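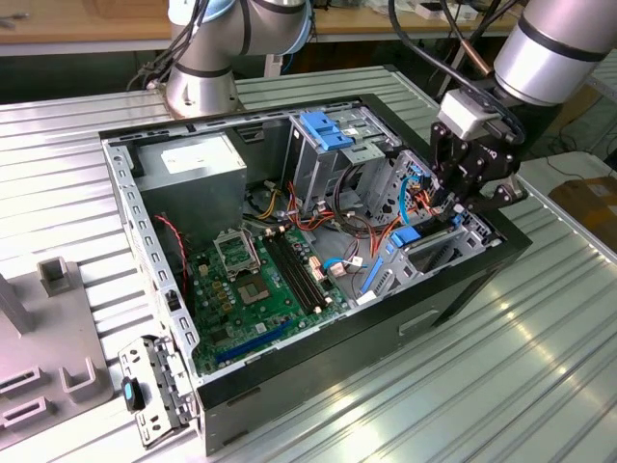

Does putting robot arms on a computer teardown bench mean fewer people at it?
At Skarholm the headcount stayed the same, but what the people do all day changed a good deal more than they were told it would.

Our group spent the spring term looking at the desktop recovery line at Skarholm, which takes retired office computers and turns them back into sortable parts. We had assumed we would write about speed. Then we sat in the break room for a morning and found that speed was the one thing the staff didn't want to talk about.

Before the arms came in, a technician had a tower, a screwdriver and an opinion. Now the technician has a tower, a screen and a form on which to record the opinion. The job title went from "technician" to "cell operator" in January. The pay went nowhere.
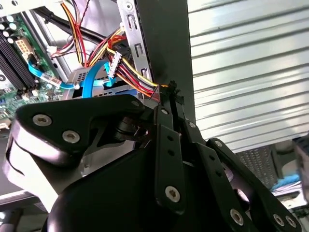 Hidayah Kwok
Student, Work and Technology (project lead and report author)

Cables are where the argument lives. Metal brackets stay where you put them. A SATA cable does as it likes, and it will lie differently in every case of the same model. The older hands at Skarholm find a connector by feel and have trouble saying how. The two of them we interviewed longest were asked to write it down for the Balar software, which plans the arm movements. The result was 3 pages long, and one of the pages was mostly about thumbs.

This is skilled work, and it doesn't appear in anyone's job description. When a pull fails, the operator fixes it and enters a code. Over our study period the log had 586 entries, and the most popular code was "other." Management reads this as a training problem. The operators read it as a menu problem — there is no code for "cable was being awkward."
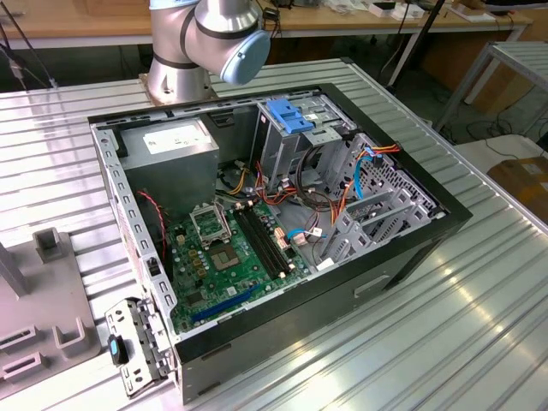
What changed for the people

Sore wrists came up less in the interviews than we expected, and boredom came up more. Watching is tiring in its own way. You can't chat properly while doing it, and you can't look away either, so the bench has become a quieter place. Several operators said they missed the radio, which was switched off so that alarms could be heard. The alarms, for the record, are hated.

Newer staff were happier. They liked having the planned steps on a screen, and they liked not having to ask. The trouble is that asking was how the older staff passed things on. 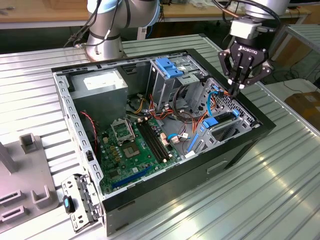 Chantal Lachance read our draft and wrote in the margin that we were being sentimental about screwdrivers. She would take the screen over the old bench any time, she added, provided somebody let her edit the list of codes.

We have put that first among our recommendations. The second is an hour of shared bench time per shift, by hand, with the radio on.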